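Brodance

Brodance es un brazo robótico de sobremesa con pinza de dos dedos, construido en el taller compartido Vilimitz por Wanda Kurek y Wubit Fikre. El proyecto comenzó en septiembre como ejercicio de aprendizaje y pasó después a emplearse en pruebas de agarre de objetos pequeños.

Construcción

La estructura reúne 42 piezas impresas y una placa de control Baudry. La cámara va montada en la muñeca -- la primera versión la llevaba en un poste lateral. Los dedos son negros y se estrechan hacia la punta.

Área de trabajo

Las pruebas se realizan en un rincón de paredes azules con dibujo de ladrillo, sobre una superficie clara de estampado floral.

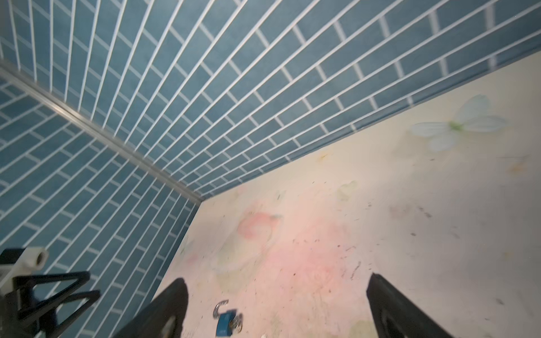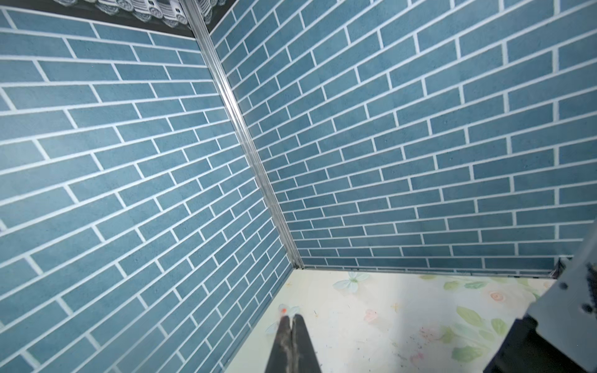

El programa de control, escrito por Ásdís Mogensen, guarda cada intento con su resultado. El registro suma 3387 entradas, de las que 101 corresponden a la calibración inicial. Los planos se conservan en Vilimitz.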